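Speaker notes: Blocks on a Board
Stusville playgroup evening, Thursday, hall B

Slide 1. Title. Wait for the tea queue to sit down.

Slide 2. Start with the noise! A shape sorter tipped out on a hard floor is a racket, and half of it ends up under the sofa. So tonight I want to talk about leaving the box in the cupboard for a bit and just playing with the shapes. I love this stuff, so wave if I run over 12 minutes.

Slide 3. Why a board. It gives the child an edge to work to. A plain chopping board is fine (mine came from the Brouwer shop, any will do). Pale wood shows the colours off beautifully.

Slide 4. Games. Find its friend, by colour first. Then by shape, far harder and much more fun. Then ask which ones roll. Pass the Trellum bag along the front row here, let people feel for a shape without looking. Don't rush this, it's the best bit.

Slide 5. Leave it up while people talk. Eight blocks, four colours, two of each. Ask the room: where would you begin? Point to the green star and the ridged green cylinder, same colour and nothing else alike.

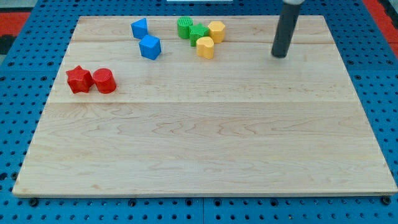

At the Zamik session a parent said her son wouldn't sort by colour at all, he only wanted to stand things on end, and should she correct him? No! Let him build, then join in.

Slide 6. Questions. Bags back by the door, please.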